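3.2 Keeping the hand-held gripper in one piece

I want to spend a bit of time on the gripper itself, as most of what went wrong in the Listby runs went wrong there and hardly any of it in the learning code. We own two of these tools. The older one, Lona, did nearly all the cabinet work, and it's the one I mean whenever I say "the gripper" below. The other is called Rosenthal and mostly lives in a box as a source of parts (sorry, Rosenthal).

Each finger is an orange body with a black pad along its inner edge, bolted to a black plate, and each plate carries a square printed tag. The camera sees both tags, and we work out how far apart the fingers are from where the tags sit in the picture. So if a tag lifts at one corner, or somebody changes a finger and puts the plate back a hair crooked, the opening we record is wrong for every demonstration after that until it's spotted. We lost 145 demonstrations this way in July, before I'd written any kind of start-up check, and I'm still a bit cross about it.

The check we use now takes four minutes if you don't stop to chat. You wipe both tags with a dry cloth, go round the plate screws with the short driver, close the fingers fully and write down the reading, then open them fully and write that down too. After that you hold the gripper up to whatever you'll be working on that session and look at the live view, making sure both tags are in sight and the pads lean in evenly. For the cabinet we do this with the right-hand door open and the left one shut.
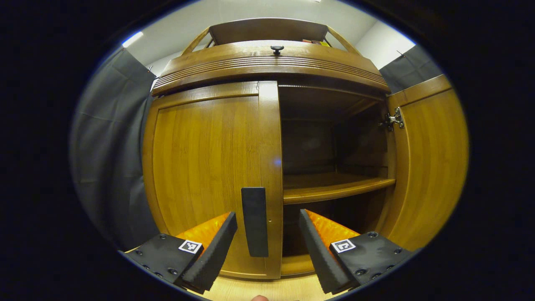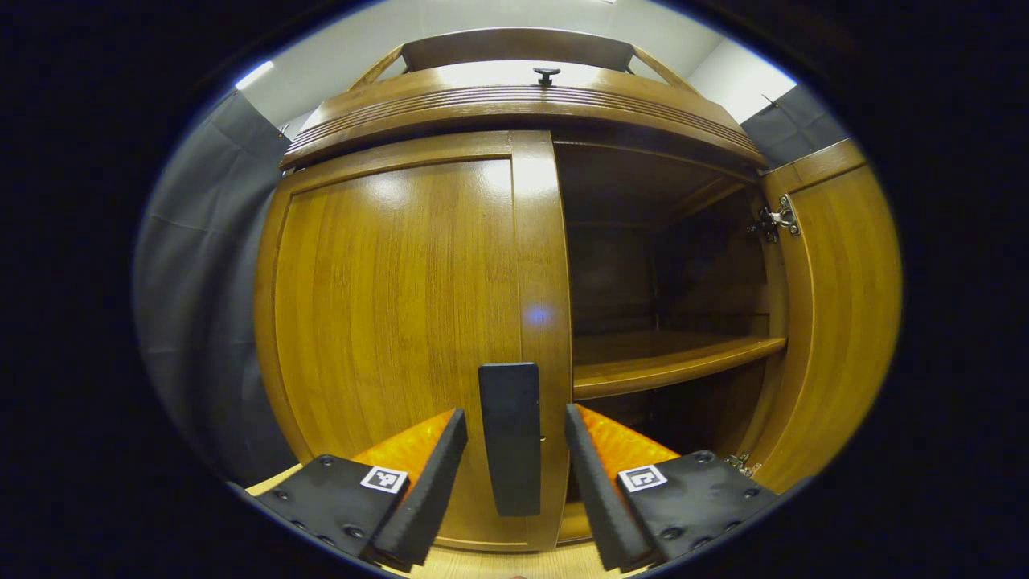
Figure 4. The gripper held up to the cabinet, right door open, with both finger tags in view.

If the closed reading has drifted from the one on the card, we do the whole thing again before touching anything. Half the time I've simply not squeezed the trigger all the way! If it drifts a second time, the usual culprit is the pad. The pads get squashed by a lot of pulling on handles, and a squashed pad lets the fingers close further than they did when new. We swap them in pairs, left and right together, even if only one looks tired. I tried changing just the worn one early on and the fingers met off-centre for the rest of the morning.

New pads go on with double-sided tape. We began with glue, which held beautifully and then took a chunk of the finger with it when the pad had to come off. Dwayne Begay suggested the tape, and also worked out that you want to leave the fingers clamped shut over lunch so it beds in properly. Skip that and the pad creeps towards the tip, and you'll be chasing a drifting reading again by mid-afternoon. With the tape we get over 2000 grasps out of a pair before the closed reading moves enough to matter, though handles with sharp corners eat them faster and we haven't measured by how much.

The screws are a duller story. They work loose, and they do it slowly enough that you never feel it in the hand. We put thread lock on them at Grirthorpe and then regretted it the first time a finger needed changing in a hurry, so for the Listby runs we left them dry and went round them every 200 grasps as well as at the start of the session. I can't say that's the right interval, it was just a number we could remember, but we had no plate shift on us after we adopted it.

One last thing on the tags. Replacement ones must be printed from the same file at the same scale, and the printer upstairs likes to shrink a page to fit its margins unless you tell it otherwise. We now measure the side of every printed tag with calipers before it's cut out, and keep spares flat between two bits of card in the gripper case. After any tag change we redo the open and closed readings from scratch and start a new card, and the recordings made on either side of the change are stored under separate calibration numbers so that section 3.3 can treat them separately.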